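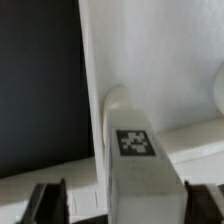
Notes from the Stoswood visit, 4th April. Got there late, missed the coffee, straight onto the floor. Nestus runs the place, they do kitting for medical suppliers, up to 4,000 trays a week, and until last May every block was set by hand. Now the arm does the setting and the people do the rest. First thing I noticed was the markers. White block, black square code printed on the top, a dark gripper finger either side of it. The operators print and stick those codes themselves, and re-do any that get scuffed. New job, didn't exist before. Took 7 weeks to get right acording to the shift lead.

Asked what changed. Less wrist pain, everyone said that one. Less talking too. The old bench sat people face to face, now it's one person per cell and a screen. Two of the packers miss it and said so in front of the manager, good for them. Pay went up one grade for anyone who did the Mac Giolla course (100 hours, half of it in work time). Not everyone wanted it.
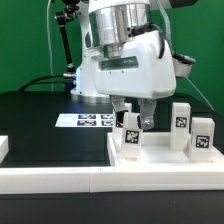
No layoffs so far, but leavers haven't been replaced. 153 on the books now. Manager was straight about that when pushed. Nights are the sore point, fewer people in and if a cell stops you wait for the one tech who has the login. They want that sorted before the Hasudard line goes in.

Lunch was good. Ran out of time for for the warehouse, will ask to go back. Bring own ear plugs, the ones at the door were gone.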